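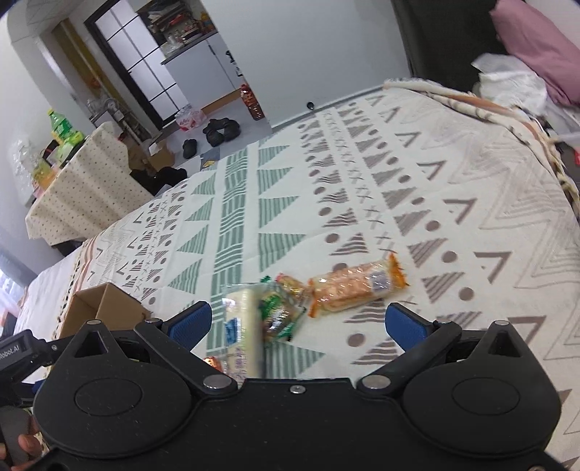
Sundollow Mixed Snack Box, Second Order

Reviewed by Nabila Nasr, 11 September 2020

I ordered my first Sundollow box in July and a second one a few weeks later. This review covers the second, with some notes on what changed. The box is a mix of individually wrapped snacks, sweet and savory, picked by the seller. You choose the size and whether you want more pastries or more crackers. I chose the medium size with extra pastries.

Packing

It comes in a plain brown cardboard box with one strip of tape down the middle. I opened mine on the bed, which I do with most deliveries, and took everything out onto the bedspread to check it against the list. The list is a half sheet of paper with the order number, 2265 in my case, and the names of the items. It does not give weights or prices.

In July two of the pastries were flattened because the heavier packets had been put on top of them. This time the pastries were in the upper layer and none were crushed. I had written to the seller after the first order and got a short reply, so either someone read the message or I was lucky.

The pastries

These are the reason to order. The ones in the orange-labeled wrapper are my favorite. The wrapper is clear, so you can see the baked part before you open it. The inside is soft and a little eggy, less sweet than I expected, and it does not leave grease on your fingers. The frilled ends tear easily by hand. Once open, eat it the same day. I left half of one in its wrapper overnight and it was dry by breakfast.

The best-by dates were good, with the shortest at 39 days from delivery. My first box had a couple of items that needed to be eaten within two weeks.

The savory snacks

Weaker than the pastries, but better than last time. The crackers are thin and salty and go well with tea. The ones in the white and blue packet disappeared first at my house. The green and brown packet is a denser snack, filling enough to take to work in place of a late lunch. I would not eat two in a row.

My neighbor Mawar Harahap took a handful home and liked the savory things more than I did. She finds the pastries bland — we do not agree on this and probably will not.

Storage

The box itself is sturdy enough to keep the snacks in. I folded the flaps in and put it on a shelf. If your kitchen is warm, move the pastries to a tin with a lid. A drawer also works, but the wrappers crinkle and slide under each other and you end up forgetting what you have.

Compared with Akico

I have also tried the Akico box, once. It has a nicer printed carton and more chocolate, and the pieces are smaller. The Akico selection was almost all sweet, and half of it was hard candy that I gave away. For someone who wants something to eat with tea, Sundollow is the more useful box.

What I would change

Let people swap out one or two items. Put the ingredients on the list, because the print on some of the smaller wrappers is hard to read. Use less repeat stock too — several things were the same as in July.

Would I order again

Yes, in the medium size. I looked at the large one and it is more than a small household can finish before the pastries go stale. Delivery took 8 days both times.

Rating: four out of five.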